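Pérdida de agarre con textil fino: el dedo cierra pero el controlador informa "sin objeto"

Foro > Efectores finales y pinzas > Averías
7 respuestas

plillenard_taller
Buenas. Tengo un fallo intermitente en la pinza manual que usamos para grabar demostraciones de doblado. Al pellizcar una toalla por la esquina, el registro da apertura cero y marca "sin objeto", aunque la tela sigue sujeta. De 571 episodios, 15 salen con la etiqueta errónea. Firmware de Clino, versión 2, sin modificar.

Con objetos rígidos no ocurre nunca. Lo he visto solo con tejido de relieve, cuando la esquina queda levantada y el resto de la toalla apoya en la mesa.
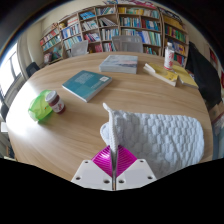 He recalibrado el cero con el dedo en vacío y el fallo persiste. Antes de tocar el umbral quisiera saber si alguien lo ha tenido.

cedis_mant
El umbral de fábrica está pensado para piezas duras. Una tela comprimida queda por debajo de la holgura del mecanismo y el firmware la interpreta como cierre completo. Baja el umbral y repite.

ogriofa7
No estoy de acuerdo. Si fuera el umbral, fallarían todos los pellizcos de tela y fallan 15. Yo miraría la pieza flexible: cuando coge juego, la lectura deriva según el ángulo de la muñeca. En Ó Gríofa cambiamos dos por lo mismo.

cedis_mant
El grosor pellizcado varía con el relieve del tejido. Eso basta para que unas veces pase el umbral y otras no.

ogriofa7
Puede ser. Se comprueba fácil: misma toalla, mismo punto, pinza vertical y luego inclinada. Si el error sigue al ángulo, es mecánico.

plillenard_taller
Hecho esta tarde. Vertical, ningún fallo. Inclinada, 7 fallos, todos con el mismo salto en la señal.

ogriofa7
Entonces es juego. Revisa también el apriete de los tornillos de las placas antes de pedir recambio.

cedis_mant
De acuerdo con la prueba, aunque yo dejaría igualmente un umbral aparte para textil. Y no borres los episodios malos - la trayectoria es válida, basta con corregir la etiqueta.

plillenard_taller
Había un tornillo flojo. Apretado y en pruebas; el martes vuelvo a grabar y pongo aquí los registros.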